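How to Care for a Wooden Cutting Board and a Marble Counter

Wood and marble look good together and are often found side by side in a kitchen, but they need different care. Oil is good for one and bad for the other. Acid is harmless enough on one and will leave a dull spot on the other in minutes. This guide covers the routine we recommend for both, starting with the daily wash and ending with sealing the stone.

What you need

Dish soap, two soft cloths, a stiff brush, coarse salt, food-grade mineral oil, 220-grit sandpaper, and a stone sealer labeled for marble. You also need a clear stretch of counter where the board can lie flat. 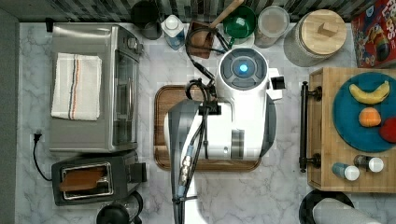 Step 1. Wash the board by hand

Use warm water and a small amount of dish soap. Wash both faces, even if you only cut on one. A board that gets wet on one side only will start to cup, and a cupped board rocks under the knife. Rinse quickly and wipe it with a cloth right away.

Do not leave a board in the sink and do not put it in the dishwasher. The heat opens up the glue lines and the long soak does the rest.

Step 2. Dry it on edge

Stand the board on its long edge with air on both sides. Overnight is usually enough. A board left flat on stone after washing traps water underneath, and that can leave a dark ring on the marble as well as a musty smell in the wood.

If counter space is short, hang the board instead. A drilled hole near one end and a loop of cotton cord will hold most boards. Put the hook into a stud or use a proper anchor - a thick board is heavier than it looks. Keep it away from the stove. 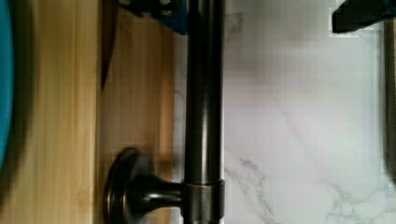

Cloths should be dried fully too. A damp cloth folded on the counter does the same thing to marble as a damp board, and it will pass old onion smell back to the wood the next time you wipe it down.

Step 3. Scrub out stains and smells

Sprinkle coarse salt over the dry board, add a spoonful of water, and scrub along the grain with the brush. Let it sit for 30 minutes, then wipe clean and rinse. Many guides tell you to use half a lemon for this. It works, but do it over the sink. Lemon juice etches marble, and an etch mark is damage to the surface that no cleaner will lift.

If knife marks still hold color after the salt, sand lightly with the grain, wipe off the dust, and wash again.

Step 4. Oil the board

The wood must be dry all the way through. Set it on an old towel so that no oil reaches the counter. Pour on a little mineral oil and rub it in with a cloth, faces first, then the edges. End grain drinks the most, so go over the ends twice.

Leave it for several hours and wipe off what is left. A new board needs 3 coats, one per day. After that, once a month is fine, or any time the wood looks pale and chalky. Do not use olive oil or other cooking oils. They go rancid. 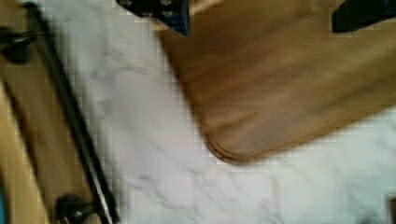

Rounded corners and edges get missed easily. Run the cloth around them last, when it is already loaded with oil, and check for dry patches under a good light.

Step 5. Clean and seal the marble

Wipe the counter with warm water and a drop of dish soap, rinse, and dry. Skip vinegar, bathroom sprays, and scouring powder.

To see if the stone needs sealing, put a spoonful of water on it and wait 15 minutes. If the spot turns dark, it is time. Spread the sealer thinly, wait as long as the label says, and buff off the rest before it dries. Sealer slows down stains from oil and wine. It does not stop etching, so wipe up tomato and citrus right away.

Contact Pettigrew Home Guides | Copyright Pettigrew Home Guides, all rights reserved | Back to top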